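Bedding Questions, Answered Without the Sales Talk

By Tobiloba Tamuno
Updated 2018-10-16

I sold sheets for 13 years before starting this page, and I still get the same letters. Most of them begin with something printed on a package. My answers tend to be shorter than the package.

Is a higher thread count better?

Up to a point. I have slept on 200 percale for most of my life and have no complaints. By 400 you are usually paying for a smoother feel, and some people like that. Above it I get suspicious. When a label says 2000, ask how the threads were counted. A yarn made of several thin strands twisted together can be counted once or several times, and you can guess which way the marketing people prefer.

So what should I look at instead?

The fiber and the weave. Percale is crisp and plain. Sateen is smoother, heavier and more likely to snag. Hold one layer up to a lamp in the store. If you can see the bulb clearly through it, put it back.

Are "hotel quality" sheets really what hotels use?

The phrase has no fixed meaning, so a company can put it on anything. Plenty of hotels use cotton and polyester blends that survive constant laundering. If that's what you want, fine, but it shouldn't cost extra.

Do I need a special detergent for colored sheets?

I doubt it. A reader sent me a bottle of Brilluleo last December and asked if it was worth the money. I washed one pillowcase in it and the matching one in my ordinary liquid until spring. I couldn't tell them apart, and neither could my sister. One household isn't a laboratory, but I went back to the cheap stuff.

Will pink or red bedding bleed in the wash?

Dark red might, the first few times. Pale pink rarely gives trouble. Wash anything new by itself in cold water, then rub a damp white cloth on a seam. If the cloth stays white you can stop worrying. People also swear by vinegar for "setting" the dye. I have never seen it do a thing for modern factory dye, though it won't hurt a single load.

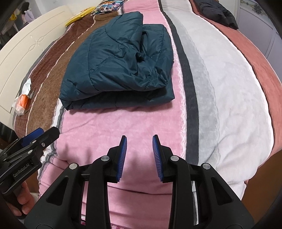

Pink bedding on a bed.

Does fabric softener make sheets softer?

It makes them feel coated. Some people call that soft. On towels and flannel the coating builds up and they soak up less water. Use less detergent and take the sheets out of the dryer before they're bone dry. That costs nothing, so you won't see it advertised.

What about dryer balls?

I own a set of Perkitz balls, bought with my own money. They're noisy. They may keep a fitted sheet from swallowing the pillowcases, on a good day. The claim on the box about drying time I could not reproduce, and I tried with a kitchen timer and a lot of patience.

How often should sheets be washed?

Once a week is the usual advice, and I think it's decent advice. If you shower at night and the dog sleeps elsewhere, two weeks won't kill you. Be wary of scary numbers about mites when they come from someone selling a mattress cover.

Why do my sheets pill?

Short fibers work loose and tangle, and polyester holds on to the little balls. Washing sheets with towels or jeans makes it worse. A fabric shaver helps for a while, but it also takes off cloth each time.

Is the Grastimham "lifetime" guarantee any good?

Read whose lifetime. The copy I was sent covers "defects in manufacture" and leaves out wear, fading, shrinkage and pilling. I'm not sure what else happens to a sheet. You also need the original receipt and the original bag.

Do you take money from any of these companies?

No. The only brand I ever had a stake in was Tamuno, my own line of pillowcases, and it closed. They were decent pillowcases and I charged too much for them.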